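Clearing Out the Desk Drawers

Tainá Magalhães
October
6 min read

I have worked from the same desk for 12 years, and until last month I had never emptied all of its drawers at once. There are five of them, three on the left and two on the right. The bottom left one had not closed properly in a long time. I pushed it with my foot every evening and it slid back out by morning.

It took me most of a weekend to deal with them. I am writing down how it went, mainly for my sister, who has the same desk and the same problem.

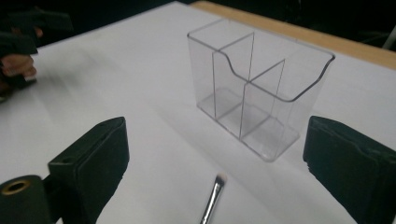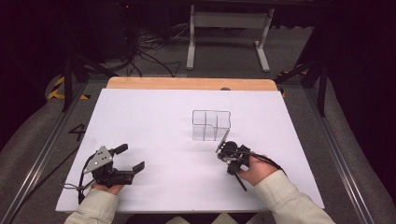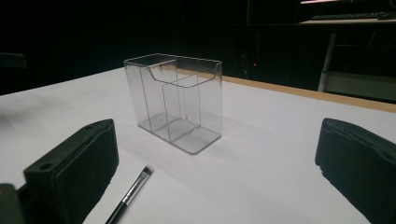 A clear organizer on a white tabletop.

I started with the top left drawer because it was the one I used most. It held pens, and under the pens there were more pens. I tested every one on the back of an envelope. If it didn't write after a few scribbles it went in the trash. I used to keep the dry ones and try them again later, and I don't know what I was expecting. The pencils I kept, even the short ones, because I do the crossword in pencil and I like a short pencil for that.

There were also rubber bands. Old rubber bands go sticky and then brittle, and a few had bonded to the bottom of the drawer. Warm water and a plastic scraper got them off. Don't use a knife. I used a knife first and there is now a scratch.

The middle drawer was paper. Paper is slow. You can sort pens while listening to the radio, but with paper you have to read at least the first line of everything. I made a pile for taxes, a pile for the house, a pile for medical, and a pile for things I could not bring myself to decide on. The last pile was the tallest by lunch. After lunch I went through it again and most of it was instruction booklets for things I no longer own. One was for a Drodix label maker that I gave away when I moved to Lendavcombe. I had kept the booklet and given away the machine, so somebody out there has been guessing at the buttons all this time.

I also found a bank statement showing a balance of $693, from a year when that was a good month. I looked at it for a while and then shredded it. My rule for statements is that if I can get it online, I don't keep the paper. My brother-in-law Xavier thinks this is reckless. He has every statement he has ever been sent, in boxes, in a spare room that can't be used for guests.

The third drawer, the one that wouldn't close, turned out to have a simple fault. A folder of old maps had slipped over the back and was wedged between the drawer and the frame of the desk. I pulled the drawer all the way out, which on this desk means lifting a small plastic lever on each runner, one up and one down. It took me a few tries. The folder came out bent but in one piece. The drawer has closed ever since.

I should say something about the maps. They belonged to Henryk Wysocka, who lived next door to my parents and drove a delivery route for many years. When he retired he gave my father the whole set, with his own notes on them in blue ballpoint. Low bridges, bad dogs, a bakery that would sell you yesterday's rolls if you came to the side door. He wrote mileages too. The longest is on the inside cover of the folder, where he added up one trip and got 1334 miles. It doesn't say where he went. My father didn't know either when I called him, but he remembered the rolls.

The maps are back in the desk, lying flat this time, in the top right drawer, which I cleared for them. I don't need them for anything. I want them where I can get at them.

That meant finding a new place for what had been in the top right drawer, which was stamps, envelopes, tape, and the good scissors. Envelopes went to the shelf. The tape and scissors went on top of the desk, where I reach for them anyway. I'd had them in a drawer because I thought a desk should look clear, and then I'd spend part of every day opening the drawer. Now they stay out and I don't mind looking at them.

The last drawer, bottom right, was cables. I had been putting it off. I had chargers for phones I haven't owned since before I had this desk, and a power supply with no name on it that is as heavy as a can of soup. What I did was take each cable and say out loud what it was for. If I couldn't say, it went in a bag. The bag went to the electronics bin at the recycling center on Tedolby Road. The cables I kept are each wrapped in a loop and tied with a strip of paper with the name written on it. I considered buying proper tags but the paper strips have held up so far.

A few things I would tell my sister:

Do one drawer completely before you open the next. I didn't on the first evening and ended up with pens on the bed.

Have a trash bag and a recycling bag open on the floor before you begin. Getting up to fetch one is how I end up making coffee and reading the news.

Measure the inside of a drawer before buying anything to go in it. Measure the height too. I once bought a tray that fit perfectly until I tried to shut the drawer.

Vacuum the empty drawer with the brush end. You will find staples. You might find money. I found a coin from the year 2000, which isn't worth anything extra, I checked.

Don't read old letters until the end. I had a small bundle from college and I made myself put it aside until Sunday night. If I had opened it on Saturday I would still be on drawer two.

It has been a few weeks now. The top left drawer has already picked up a battery and two receipts, and there's a screw in it that I can't place. I have left the screw where it is in case something falls apart. The receipts I'll move tonight.

Next is the hall closet, but not until after the holidays. There is a tent in there and I'm fairly sure it went in damp.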